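Sound in the Footnotes

How the Pitemton Review brought recorded material into the scholarly article

When the editorial board of the Pitemton Review met to plan its winter issue, the first item on the agenda was a footnote. An author writing on the work songs of river ports had asked whether a note could contain a recording. She did not want a link to a recording held elsewhere. She wanted the sound itself to be part of the article, reviewed with it, cited with it and preserved with it for as long as the journal exists.

The board agreed in principle within the hour. Carrying out the decision took considerably longer, and the results were published on January 15, 2025, in an issue containing six articles, four of which include audio. The Review has since received a steady number of inquiries from other journals in the humanities, and the editors have asked that the process be set down in some detail.

Open-access journals have been able to publish sound for many years. A web page will play a file as readily as it will display a paragraph. The difficulty lies in everything that surrounds the file: who reviews it, who holds the rights to it, how a reader is to cite a particular moment in it, and what becomes of it when the software that plays it is no longer maintained. Printed scholarship settled its equivalents of these questions long ago, and most authors never have to think about them.

Peer review was the first matter to be addressed. Under the Review's former practice, supplementary files were sent to reviewers as a courtesy, with no instruction to comment on them. Several reviewers admitted that they had not opened them. The revised guidelines treat a recording as part of the argument. Reviewers are asked to state whether the recording supports the claim made for it, whether the passage chosen is representative of the longer source, and whether the author's transcription agrees with what is heard.
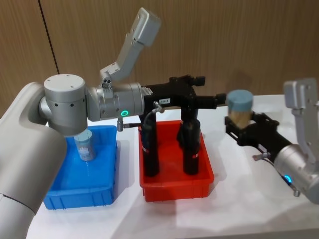
The guidelines also set a limit on length. No single recording may exceed 90 seconds unless the author makes a written case to the section editor. The limit was the subject of some debate. Musicologists on the board argued that a phrase heard outside its movement can mislead as easily as a sentence quoted outside its paragraph. Others were concerned that longer recordings would shift the work of analysis from the author to the listener. The figure finally adopted was a compromise, and it will be reviewed after two further issues.

Citation proved more troublesome. Existing style manuals offer guidance on citing a recording as a whole, but they say little on citing a syllable. The Review now prints a time reference beside every audio passage, in minutes and seconds, and supplies a full transcript with numbered lines. An author may therefore cite either the time or the line, and a reader who cannot hear the recording has access to the same evidence. Transcripts are reviewed and copyedited to the same standard as the main text. For the article on work songs, the transcript runs to 562 lines, many of them in dialect, and it required a separate note on spelling.

Lieselotte Pfeiffer, in a paper circulated to the board before its second meeting, urged that transcripts be made compulsory even for wordless music. Her proposal was adopted in modified form. Where there are no words, the author must provide a short prose account of what is heard, placed before the player so that it is met first by readers using assistive software.

The question of preservation is the least visible of the four and has been the most expensive. Each recording is stored in an uncompressed master copy and in a smaller version for playback. The master copies are deposited with the Kramer library, which has agreed to check them at regular intervals and to convert them when a format falls out of use. The playback versions sit on the journal's own pages, which were rebuilt for the purpose by Tekside. Authors retain copyright in recordings they have made themselves. Where a recording comes from an archive, written permission must be in hand before the article goes out for review, a rule that has already delayed two submissions.
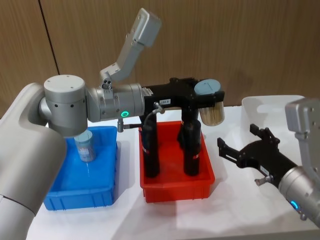
Prelano, writing to the editors shortly after the issue appeared, welcomed the transcripts but questioned the rule on permissions. Small archives, the letter observed, may take months to answer a request, and a young scholar on a fixed contract cannot always wait. "I would ask the board to consider conditional review," it continued, "so that the article may be read on its merits while the paperwork proceeds. A refusal at the end would be disappointing, but it would at least come with a set of reviewers' reports."

The board has taken the suggestion seriously. A draft amendment would allow review to begin once a request for permission has been sent, provided that the author supplies a version of the article that can stand without the recording. Archives would be given 60 days to reply before the editors contacted them directly. The amendment is open for comment from authors and reviewers, and a decision will be announced with the call for papers for the next issue.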